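Call for Participants: Student Manipulation Project, Brestlow Technical College

The Department of Applied Engineering at Brestlow Technical College invites applications from currently enrolled students for the second term of the Student Manipulation Project. The project is a non-credit activity open to all programs of study. Places are available for operators, reviewers and one equipment assistant. Applications are accepted through the end of June.

Background

The Student Manipulation Project was established to give undergraduates regular, supervised time with a robot arm outside the required laboratory courses. Students operate the arm by hand controller to carry out short household tasks on a tabletop, using toy food, dishes and small toy appliances. Each attempt is recorded, labeled and stored. The recordings are then used by students in the advanced course to train and test control policies for the same arm.

In the first term, participants completed 3,000 recorded attempts, of which 853 were set aside after review. The most common grounds were an incomplete task, an incorrect label, or a hand in view of the wrist camera. The department considers this share too high. The second term will place more weight on operator training and on review carried out the same day as recording.

The project is directed by Masanobu Yokoyama, senior lecturer in robotics. It operates from the Sandoval Building, Room 114, on the Jamthorpe campus.

Positions Available

Operators

Operators control the arm and gripper during recording sessions. A session lasts two hours and is worked in pairs, with one student at the controller and the other resetting the table. Partners change places every half hour. Tasks in the second term will include picking up a named food item and setting it on a plate, moving items between a bowl and a tray, and placing items in a toy appliance. Rounded and glossy objects will be used more often than in the first term, as they were underrepresented in the earlier recordings.

Operators are expected to attend two sessions per week. No previous experience with robots is required. New operators complete a training unit of four sessions before their recordings are entered in the project collection.

Reviewers

Reviewers watch recorded attempts and confirm that the written task label agrees with what was done. They note dropped items, repeated grasps and contact between the gripper and the dishes. Reviewers should be comfortable with careful, repetitive work at a screen and should write clear, short English sentences. The position requires three hours per week, which may be divided as the student prefers.

Students may apply for both positions but may not review their own recordings.

Equipment Assistant

The equipment assistant checks the arm, the gripper fingers and the wrist camera before the first session of the day, keeps the inventory of toy items, and reports damage to the laboratory office. Applicants must have completed the introductory electronics course or its equivalent. The assistant is expected on campus at 8:30 a.m. on session days.

Eligibility

Applicants must be enrolled at the college for the full term and in good academic standing. Students on academic probation may apply with a letter from their adviser. Students who took part in the first term are welcome to return; they should submit the short form only and need not repeat the training unit, although they must attend the safety briefing.

The table in Room 114 is fixed at standing height. An adjustable table and a seated controller station are available on request, and applicants who need either one are asked to say so on the form in order that sessions can be scheduled accordingly.

Stipend and Recognition

Operators and reviewers who complete the term receive a stipend of $300. The equipment assistant receives $700. Stipends are paid in a single installment after the final session. A participant who withdraws before the midpoint of the term does not receive a stipend; withdrawals after the midpoint are considered case by case.

Participation is entered on the student's activity record. Students in the advanced robotics course may, with the consent of their instructor, use the project collection in their final assignment. The collection remains the property of the college and may not be copied to personal devices.

Conduct in the Laboratory

All participants attend a safety briefing before their first session. Long hair must be tied back and loose sleeves rolled up. The person resetting the table must wait for the operator to release the controller and say "clear" before reaching into the work area - this rule applies to returning participants as well. Food and drink are not permitted in Room 114. Toy items are to be returned to their labeled bins at the close of each session, with two-part items pressed together again before they are put away.

Three late arrivals without notice will be treated as a withdrawal.

How to Apply

Application forms may be collected from the department office on the second floor of the Sandoval Building or requested by campus mail. The completed form should be accompanied by:

a statement of no more than 300 words explaining the applicant's interest in the project
a current class schedule, with available hours marked
the name of one instructor who may be contacted

Applicants for the equipment assistant position should also list any tools and measuring instruments they have used. A résumé is not required.

Shortlisted applicants will be invited to a practical visit of twenty minutes. During the visit they will operate the arm under supervision and attempt one simple task. Success at the task is not a condition of selection. The supervisor will be looking at how the applicant follows instructions and how the controller is handled - speed is of little interest at this stage.

Students who wish to observe a session before applying may do so between 2 p.m. and 4 p.m. on any session day. Please sign in at the office first.

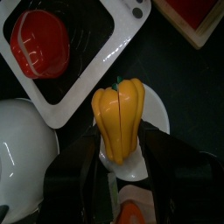
Questions concerning eligibility or stipends should be directed to the department office. Questions about the work itself may be addressed to Masanobu Yokoyama, Sandoval Building, Room 114.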